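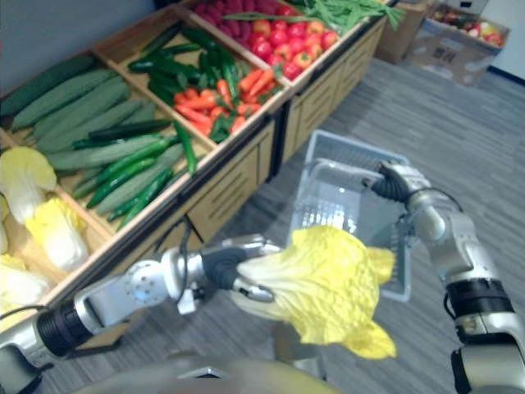 Destent Frota Distortion Pedal Review
By Bayu Rahman
Jul 22, 2025

The Frota is the second distortion pedal from Destent and the first one they have built with low tunings in mind. I bought mine in February and have used it at every rehearsal and show since then. We are a four-piece playing mid-tempo death metal, tuned to B standard, two guitars, no backing tracks. I mention that because if you play in E and want light crunch, most of what follows won't help you much.

I paid $131 for it new. The pedal I had been using before, a Kelwood two-channel preamp, cost me $200 secondhand, and I'll be comparing the two since that's the switch I made.

What you get

The box has the pedal, four rubber feet you stick on yourself, and a folded sheet with the control layout and two suggested settings. There's no power supply. It takes a standard 9-volt center-negative plug and draws 100 mA, so a daisy chain will run it, although mine picked up a whine that way and I moved it to an isolated output. It won't take a battery.

The housing is folded steel with a matte gray finish. Input, output and power are all on the top edge, which saves space if your board is packed. The footswitch is a soft relay type. It has a light action and makes no pop through the amp. I stepped on it by accident a few times in the first week because I was used to a heavy mechanical switch.

Controls

There are six knobs: Level, Gain, Low, Mid, Freq and High. Freq sets where the Mid knob works. There is one small toggle marked Tight, with two positions.

The knobs are close together. With the Gain knob at noon I can just get a thumb and finger on it without moving Level. They're stiff enough that they don't drift in a gig bag. The pointer line on each knob is dark gray on black and you can't read it on a dim stage. I put a dot of white nail polish on all six.

Sound

Into the clean channel of a tube head and a closed-back 2x12, the Frota is dry and quick. Palm mutes stop when you stop. The low B stays clear with Gain up to two o'clock. Past that it starts to blur, and I haven't needed more than one o'clock for rhythm.

The Tight switch cuts lows before the gain stage. With it on, fast picking on the bottom string comes through note by note. With it off, there's a thicker, slower sound that works for doom-style parts, where you hit a chord and let it hang. I leave it on for most of our set and turn it off for one song. It is a small toggle in between two knobs, so you have to bend down for that. I would pay a bit more for a second footswitch to do it.

The mid control is the best part of the pedal. A lot of distortion pedals give you one mid knob fixed in a spot that suits some other amp. On this one I swept Freq until the guitar sat above the bass and under the vocals, then boosted a little. Our other guitarist uses an older amp with a lot of upper mids, so I set mine lower, and for the first time in a while people standing at the back could tell our parts apart.

High is the weak point. From nine to noon it's fine. Above noon it gets fizzy in a way that a speaker cabinet hides somewhat and a direct signal doesn't hide at all. If you record straight into an interface with a cabinet simulation, keep it low and cut everything above your pick attack on the way in.

Noise

There's hiss. At my settings it's about what I would expect from this much gain, and a gate in front of the power amp takes care of it. With single-coil pickups I had a lot of hum in one room and almost none in another, so I'm not going to blame the pedal for that.

At rehearsal and live

We practice in a concrete unit in Plisthorpe where everything sounds boomy. With the Kelwood I was always turning the bass down and then turning it back up at the next venue. With the Frota I've kept Low at ten o'clock in both places and only touched Level.

The worst night it's had was a show on a borrowed solid-state combo with one small speaker. It sounded thin and I couldn't fix it from the pedal. The Kelwood would have done better there – it has a built-in speaker simulation and a direct output, so I could have skipped the combo and gone to the desk. The Frota has neither. If you fly to shows or borrow amps often, think about that before you buy.

I also tried it as a boost in front of an amp that was already distorted, Gain all the way down and Level up. It works, but there is still some dirt at zero, and a plain overdrive does that job with less noise.

On bass

Our bassist borrowed it for an evening. It loses the bottom with Tight on, as you would guess. With Tight off and a clean blend from another pedal it was usable, with a grinding top end he liked. There's no blend knob on the Frota, so on its own I wouldn't recommend it for bass.

Reliability

Five months of weekly use and nothing has failed. One of the rubber feet came off and I replaced them all with hook-and-loop tape. The output jack nut worked loose in the spring and needed a quarter turn with a wrench. The LED is very bright blue. I covered it with a scrap of masking tape.

According to the sheet in the box, the first run was 3,000 units, and the later ones have a different LED. I can't say if it's any dimmer.

Compared to the Kelwood

The Kelwood does more. It has two channels, the speaker simulation, an effects loop and a headphone jack. It's also twice as wide, needs its own power supply, and its high-gain channel gets loose below C. For practicing at home with headphones I still use it. For playing with a drummer in B standard I prefer the Frota every time.

Good points

Clear low end in low tunings
Mid control with adjustable frequency
Quiet switching
Top-mounted jacks

Bad points

Fizzy above noon on High
Knob markers can't be read in the dark
Tight switch can't be reached by foot
No direct output
LED too bright

Should you buy it

If you have a decent clean channel, tune to C or lower and need a tight rhythm sound, yes. If you want one box that covers home practice, recording and stage, look at a preamp. I'm keeping mine on the board, with the gate after it and a tuner in front, and have sold the overdrive I used to run into the Kelwood.

My settings, for anyone who wants a starting point: Level eleven o'clock, Gain one, Low ten, Mid one, Freq ten, High eleven, Tight on.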